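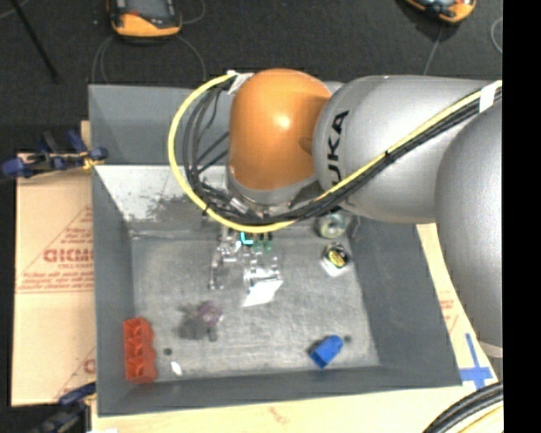
Page 13

## 5 Teaching a pick from the bin by remote control

Read Section 4 before you begin. The cables on the wrist must have enough slack for the full turn of the joint -- check this with the arm stopped.

1. Place the objects in the gray bin. Mix hard and soft items, and leave some of the floor free.
2. Set the arm speed to 60 mm/s.
3. Take the handheld controller and press the enable button halfway. Keep it there.
4. Bring the gripper above the object you have chosen, fingers pointing down.
5. Press **Record**. Lower the gripper slowly, close the fingers and lift straight up.
6. Hold still for five seconds, then press **Stop**.

**Caution:** Do not push the fingers against the bin wall. If this happens, release the button and go up by hand jog only.

**Note:** One recording can be 300 seconds at most. A longer one is not saved.

Repeat steps 4 to 6 from a different side of the bin. Failed picks should also be kept -- label them "F" in the Jurard list.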